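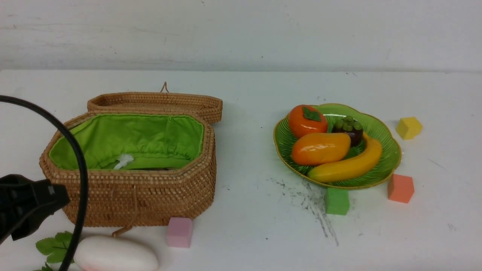
8月31日 星期三

租期还剩最后一个月，我开始收拾朝北的那间小房间。住进来以后，它一直是放杂物的地方，门背后堆纸箱，窗台上堆书，只有靠墙那张白桌子还算能用。我的办法是每次拿几样东西到桌上，看完、擦完、决定好去处，再换下一批。这样慢，但不会把整个屋子摊得没地方下脚。

先写藤编篮子，它在这批东西里最占地方。

篮子是前年三月在 Ellbridge 的旧货市场买的，摊主要价4000日元，没有还价。我当时住得离那里近，常去，买回来的东西多半后来又送掉了，这个留到了现在。它的形状是拉长的八边形，比圆篮子好摆，长的那一边可以贴着墙或柜子放。藤条是蜂蜜那种棕黄色，编得很密，口沿卷了一圈粗边。盖子也是藤编的，和篮口同样的八边形，后面连着，可以整个翻开立起来。

盖子顶上有个细藤圈，篮身前面靠近底部也有一个小藤圈。刚买的时候我以为少了一根木销子，后来问了做藤器修补的 Benedikt Gruber，他看了照片，说这类篮子的扣法太多，单看两个圈说不准，让我别乱配，合得上就行。我就一直没配。搬家的时候打算用一条棉绳从外面绕一圈扎住，到了再解开。

里面的布衬是亮的青柠绿，沿着口沿缝了一圈，有抽绳那样的褶子。这个颜色很多人不喜欢，Daryna Pylypenko 第一次看见就问我要不要她帮忙换一块米色的。我想过，她连布样都寄来了，最后还是没换。绿色有一个实际的好处，里面落了什么一眼就看得见。这次打开也是，底下靠左的地方有一小团皱巴巴的白色东西，不伸手去拿都知道在哪里。这种小纸团、小塑料团，我在各种包和篮子里找到过很多，冬天的大衣口袋里更多。

布衬缝死在篮口上，不能拆下来洗。我的清洁方法如下，用了几次，没有出过问题：

1. 先把里面的东西全部拿出来，篮子倒过来，轻轻拍底部。
2. 用软毛刷顺着藤条的方向刷外面，角上和卷边下面多刷几下，灰都藏在那里。
3. 吸尘器换小刷头，开最低档，吸布衬的褶子。
4. 布上有印子的话，用拧得很干的湿布点着擦，不要来回搓。
5. 盖子开着，放在通风但晒不到太阳的地方，一直放到摸着完全干。

第五步我以前偷过懒。有一年梅雨天擦完就合上盖子，放进了壁橱，再打开时有一股闷味，晾了很久才散。藤的部分没有发霉，算运气好。之后我宁可让它敞着盖子占几天桌子。

外面的藤我不上油。网上有人建议用亚麻籽油，有人建议用核桃油，Gruber 的意见是室内用的藤器不上也可以，上多了粘灰。我照他说的做，到现在没有看到断的地方。

再说那盘水果。

水果是假的，盘子是真的在用的。盘子绿色，边上一道一道的棱，和篮子里的布衬放在一起时颜色倒是搭，不过这是碰巧，两样东西是分开来的，平时也不在一个房间。水果是 Clumari 关店清货时买的，那家店原来卖橱窗陈列用品，最后几天什么都论袋卖，我拿了一袋，到家才细看。

有人问过我为什么要在家里摆假水果。原因很简单，我租的房子夏天很潮，真水果放在外面招果蝇，都得进冰箱，餐桌中间空着又觉得少点什么。摆了一阵就习惯了。来过的客人里，Rónán Tierney 拿起来过一个，捏了捏又放回去，什么也没说。

假水果最麻烦的是落灰。真水果几天就吃掉换新的，假的一放就是几个月，灰和厨房的油气混在一起，会变得发涩。我的做法是用温水加一点洗洁精，一个一个过一遍，布擦，不泡。泡过一次，有一个进了水，摇起来里面响，晾了3天还有声音，只好扔掉。带叶子的那种更要小心，叶子是插上去的，一拔就松，松了再插回去总是歪的。

盘子的棱很好看，也很难洗。油渍会留在凹下去的地方，海绵够不到，要用旧牙刷沿着一条一条刷。因为难洗，我不用它盛菜，只放水果，真的假的都放过。

还有四块海绵方块，颜色各不一样，很小，散在桌面上。它们原来属于一套给小孩玩的积木，整套有30块，是我外甥女来住的那个暑假买的。她走了以后，积木装了袋子，送给了楼下的人家，过后又陆续从沙发缝里、洗衣机后面、鞋柜底下找出来几块。找到一块就往窗台上放一块，放到现在就是这些。再专门送下去一趟，好像也不值得，扔了又觉得还能用。

它们确实能用。我拿来垫过柜门，门关得太响，夹一块就没声音了。也垫过画框的下角，免得框子直接磨墙。软，轻，不留印子，比我买过的那种透明胶粒好使，胶粒撕下来总要带走一点漆。搬家打包的时候，我准备把它们塞进装杯子的箱子角上，一角一块，正好4块，到了新家再看有没有别的用处。

写到墙了。桌子后面那面白墙不算干净，有一些灰灰的擦痕，还有零星的小黑点。退租前要不要处理，我问了中介的 Dennis Hartley，他说正常使用的痕迹不用管，钉过的孔要提前讲。我没有钉过孔。不过还是打算试一试，能擦掉多少算多少。

去年擦过客厅的一小块，经验是先用干的橡皮擦试，美术用的那种白橡皮，轻轻擦，碎屑用刷子扫掉。橡皮擦不掉再用微湿的布。千万不要一上来就用那种白色的魔术海绵，它等于很细的砂纸，哑光漆擦过以后会发亮，侧着光看一块一块的，比原来的印子还明显。客厅那一块现在还在，被落地灯挡着。

桌子我倒不担心，白桌面好擦，湿布一遍、干布一遍就行。唯一要注意的是藤篮子不要拖着走，底下的藤条硬，夹了沙子会划出细线。搬的时候双手托住底，不要提盖子上的藤圈，那个圈只有细细一根，吃不住重量。我见过别人家的篮子就是这样坏的，圈断了，连着盖沿散开了一段，修起来比买一个还贵。

接下来是去处。

篮子带走。新的地方玄关窄，没有鞋柜，我想把它放在进门的矮凳上，装帽子、手套和折起来的购物袋。要是尺寸不合适，就放卧室，装针线和没补完的袜子。没补完的袜子目前装在一个饼干盒里，盒子的盖已经合不拢。

盘子带走，用两件旧T恤裹起来，立着放。平放的盘子在箱子里受力不好，这是我弄碎过一个以后学来的。

假水果还没有定。Daryna 说她教画画的班上缺静物，可以全部给她。我想留几个，其余的给她，但挑了半天也没挑出哪几个是非留不可的。大概最后会整袋给她，她班上用得多，我这边摆着也就是摆着。

方块前面说过了，去塞杯子。

纸箱是从 Simanjuntak 那边的杂货铺要来的，老板让我每周二傍晚过去拿，去晚了就被压扁捆走。上一次拿到几个装酱油的，很结实，就是有味道，只能装工具和锅，不能装衣服和书。藤篮子不进纸箱，我打算里面塞满毛巾，外面套一个大号塑料袋，自己抱上车。毛巾反正也要搬，这样还能撑住篮身，不怕路上被别的东西挤。上次搬家没有塞，到了以后长的那一边往里凹了一点，放了几个星期才慢慢回去。

塑料袋到了以后要马上拆，闷久了不好，道理和梅雨那次一样。

下一批轮到窗台上的书，还有书后面那一排玻璃罐。罐子有几个盖子对不上，要先把盖子都找出来配一遍，配不上的就拿去回收。书的部分估计会更慢，里面有几本是向 Fiachra Mac Mathúna 借的，借了很久，得先写信问他现在的地址。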